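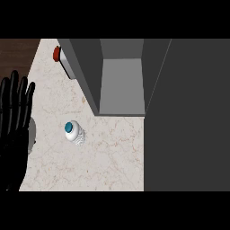

How to Get Oil and Wine Stains Out of Marble

Marble is porous, so a spill that sits overnight can sink below the surface where a cloth won't reach it. A poultice pulls it back out. It takes a day or two and costs very little.

First, find out whether you have a stain or an etch. A stain is darker than the stone around it. An etch is a dull, pale mark left by acid such as lemon juice or vinegar. A poultice does nothing for an etch, which has to be polished.

What you need

Baking soda
Dish soap or 12 percent hydrogen peroxide
Plastic wrap and painter's tape
A plastic or wooden scraper
Distilled water

Oil and butter

Mix baking soda with water and a squirt of dish soap until it is as thick as peanut butter. Spread it a quarter inch deep and go half an inch past the stain on every side. Cover with plastic wrap, tape down the edges and poke a few small holes. Leave it for 24 hours, then take off the wrap and let the paste dry completely. Scrape it up, rinse and dry with a soft towel.

Wine, coffee and tea

Use peroxide in place of the soap and water. Wear gloves. Try it in a hidden corner first – peroxide can lighten dark marble.

If the stain is still there

Repeat. Old oil stains often need three or four rounds. The one by my stove in Stanau took five, and I had started on a Saturday thinking I would be done by Sunday dinner.

Sealing afterward

Wait until the stone is fully dry, at least a day. Wipe on a penetrating sealer, leave it for as long as the label says and buff off the extra. Don't let it dry on the surface – it leaves a haze. I paid 38 dollars for a bottle and have used less than half. To check an older seal, put a few drops of water on the counter and come back in 15 minutes. If the stone has gone dark under them, seal it again.

Beathag Niven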